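okay so I finally have to do the thing I've been putting off since before the holidays, which is turn "we need more grippers" into an equipment budget that somebody will sign. thread, mostly so I stop arguing with myself in the shower

1/ where we are: small team, handheld grippers, people doing everyday chores with them so the arms can learn from the recordings. we've got a number for February 2022 and it's due before I feel ready (I never feel ready)

2/ my first draft was one line. "grippers, more of them." Rajeshwari Pillai sent it back with a single question mark, which, fair!

3/ so I started over and wrote down everything a working station needs before anyone picks anything up. the gripper, sure. but also the mount, a cable that reaches, spare finger pads, a marker board, a table, a light that doesn't flicker, and a place to put the stuff when you're done

4/ the gripper turned out to be less than half of that list by cost. I was really surprised by this and then a little annoyed that I was surprised

5/ finger pads, let's talk about finger pads. these are the rubber bits that touch things. they wear. I had budgeted zero dollars for them because the first set came in the box and in my head they were free forever

6/ new line: finger pads, 304 dollars. that covers us to June if everyone is gentle and nobody tries the cheese grater again (Declan)

7/ quotes! I asked two suppliers. Skono came back the same afternoon with a clean PDF and a price per unit. Flarkia came back nine days later, cheaper, with shipping listed as "to be discussed"

8/ we discussed it. shipping was 567 dollars. Flarkia is no longer cheaper

9/ I do like the Flarkia handle better though, ugh. Conceição Serrano has small hands and says the Skono grip makes her wrist sore by lunch. how do you put a sore wrist in a spreadsheet? I put it in the notes column in capital letters

10/ went and spent time on the floor before touching the numbers again, and I'd recommend this to anybody who does purchasing from a chair

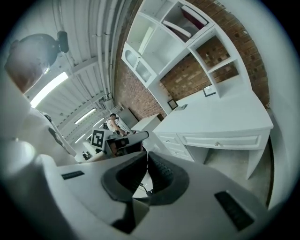
gripper's-eye view of the room I'm trying to budget for. brick wall, white desk, marker board, and those finger pads I forgot to pay for

11/ things I wrote in my notebook while standing there: where does the cable go. who moves the marker board. is the desk part of the station or part of the set. (it's part of the set. furniture gets its own line now)

12/ about furniture. I'd been assuming we could keep scrounging it. and we can, kind of, but a desk with drawers and a knob is a task, you know? open the drawer, close the drawer, put a picture frame back where it goes. if the desk leaves, the task leaves with it

13/ so: 2,000 dollars for furniture and household bits, secondhand wherever possible. Ottmar Kröger thinks this is high. Ottmar has not priced a dresser lately

14/ lighting I'm leaving alone. we've got the long ceiling tubes and I'd love something softer, but I can't defend it this round and I'd rather spend my one big argument on spares

15/ SPARES. okay. this is my one big argument. I want a whole extra gripper that sits on a shelf and does nothing. I know how that sounds

16/ but last time a unit died, the person using it had a free afternoon they hadn't asked for, and the replacement took weeks. two people ended up trading off with one gripper. we paid for the spare anyway, just in hours instead of dollars

17/ Lama Kanaan (who signs things) asked if we could rent the spare. great question! I called Albers, who do rentals, and the monthly rate adds up to a purchase faster than I'd like. fine for a short push, bad for a year. leaving it in as plan B

18/ storage for the recordings: 200 dollars for drives. this one went through without a single comment, the dream

19/ stuff I moved to "later": second workbench, nicer chairs, a labeled cabinet with a lock. also the tool cart that everyone wants and I want most of all. goodbye, cart

20/ one thing I'm still stuck on. do you buy all the units at once so they match, or buy half now and half after people have complained about the first half? matching matters a lot for us. complaints also matter a lot for us

21/ leaning toward half now. Skono will hold the unit price until June if I get it in writing, and I'm getting it in writing

22/ the budget's called Kusum, by the way, because every file here has to have a project name and that's the one we had left. if you get an email from me titled "Kusum v7 FINAL use this one" I'm sorry in advance

23/ if you've bought this kind of gear for a small group, tell me what line you forgot. I'd much prefer to hear it from you now than from Rajeshwari in another question mark

24/ update: three replies in and all three say "batteries." adding a line for batteries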